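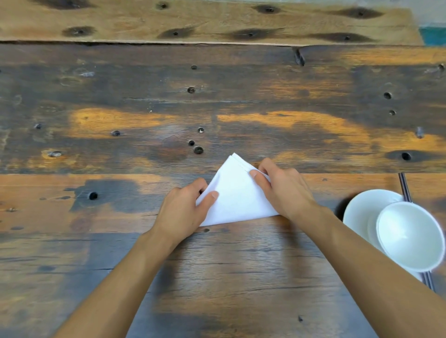
Que guardanapo comprar para fazer dobras que fiquem mesmo em pé ou com bico direito?

Algodão branco, quadrado, 50 cm de lado, e com algum corpo. Os moles de poliéster escorregam e abrem sozinhos, os de linho fino pedem goma quase sempre. Foi por isso que acabei nos Lemitz, conjunto de 5 (sim, cinco, já lá vou).

Review rápida porque tenho gente para jantar e ainda falta pôr a mesa.

Comprei os Lemitz brancos em março, na Closemum, referência 3441. Já tinha uns Flesten de outra altura, por isso dá para comparar. Uso os dois para o mesmo: triângulo alto, várias camadas, base larga assente na mesa e o bico virado para o lado de lá. Dobra simples, nada de cisnes.

Tecido. Mais grosso do que eu esperava pelas fotos da loja. Toque um bocado áspero quando sai do pacote, quase cartão. Duas lavagens e fica normal. Convem lavar antes de usar, novo não absorve nada, a água fica ali a passear em cima do pano.

Dobra. Aqui ganha de longe aos Flesten. Passa-se com a unha ou com a mão aberta e o vinco fica. Nos Flesten tinha de passar a ferro cada dobra, uma a uma, uma seca. O ponto fraco é o bico: com tanta espessura junta, as camadas não alinham todas e vê-se um degrau. A mim não me incomoda. A quem gosta de tudo ao milímetro vai incomodar.

Os cantos também. Num dos meus a bainha está ligeiramente torta e depois de dobrado fica sempre uma pontinha de fora em baixo. Reclamei, a Closemum respondeu na segunda a dizer que está dentro da tolerância. Enfim. Fica esse para mim, os outros para as visitas.

Branco. É branco branco, não é cru nem pérola. Em cima de madeira escura fica lindíssimo, tenho uma mesa velha cheia de manchas e os guardanapos fazem logo a festa toda, nem ponho toalha. Com loiça branca também resulta. Com loiça creme não gostei, a loiça parece suja ao lado.

Nódoas. Vinho tinto saiu à primeira com água fria e sabão azul. Molho de tomate saiu à segunda. Caril não saiu, ficou uma sombra amarela que agora escondo para dentro da dobra. Ainda não experimentei lixívia, a etiqueta diz que pode.

Encolhem? Um pouco. Lavei a 60 uma vez por distracção e ficaram menos quadrados, nota-se quando se junta canto com canto para começar o triângulo. A 40 nada. Máquina de secar não uso, secam pendurados e dobro ainda com um restinho de humidade, fica melhor o vinco.

Agora os cinco. Quem é que vende guardanapos aos cinco? Somos quatro em casa, quando vem gente somos sempre mais. Tive de comprar 2 conjuntos. A Tawfik vende avulso, vi depois, mas o branco deles puxa ao azulado e pareceu-me mais fino, não comprei.

Preço: um bocado caro para o que é, mas melhor que os Flesten em tudo menos na suavidade. Para limpar a boca os Flesten continuam a ser mais agradáveis, verdade seja dita. Para pôr ao lado do prato e ficar bonito, Lemitz.

Prós: vinco sem ferro, branco a sério, tamanho bom
Contras: vem aos cinco, bainhas ao calhas, áspero ao principio, caril

Voltava a comprar? Sim, mas em promoção. E pedia para ver as bainhas antes.

Se alguem souber de um truque para o caril digam nos comentários.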